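Moving Into a New Affordable Unit: Kitchen Tips That Hold Up (and a Few That Don't)

Every new income-restricted building seems to come with a welcome packet, and most welcome packets are full of advice from people who have never cooked in a galley kitchen. I moved into one of the 45 units at Drenell Court in March. I have tried most of what was in the folder, and I have opinions.

Start with the inspection sheet. The packet says to "note any concerns." Be pickier than that. Open every drawer all the way, run the hot tap for a full minute, and look under the sink with a flashlight. Write it down, date it, keep a copy. A chip in the counter that isn't on the sheet may well become your chip when you move out.

Don't buy organizers in the first week. The Vasseur starter set they recommend costs $40, and two of the bins wouldn't fit in my cabinets. Live with the shelves for a while. A shoebox does the same job until you know what you need.

Shelf liner is worth having, but get the kind that doesn't stick down. The packet calls adhesive liner "fully removable." I spent most of a Thursday evening finding out how full that was.

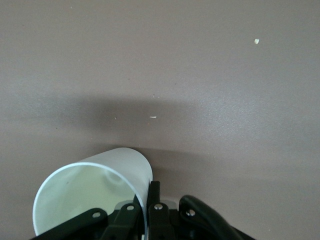 A plain plastic cup will do for most kitchen measuring jobs.

Now the smell. New cabinets give off an odor, and the usual tip is a bowl of baking soda on every shelf. I tried it and couldn't tell any difference. Leaving the doors open with a fan going did more in two days. I'd put vinegar and coffee grounds in the same pile as the baking soda until somebody shows me otherwise.

Range hoods are another one. Hold a sheet of tissue up to the vent with the fan on high. If it won't cling, check the filter first - mine still had the plastic film on it - and then call maintenance. Ask whether the hood vents outside or just blows the air back at you. The leasing office may not know, so ask again in writing.

As for the "energy saver" plug strips from Temico, the flyer promises you'll save around $300 a year. On what? My whole electric bill isn't much more than that. Turn things off at the wall and keep your money.

One tip I'll pass along without complaint: find the water shutoff before you need it. In our units it's behind the panel next to the fridge, and you need a screwdriver to get to it. Keep one in the nearest drawer.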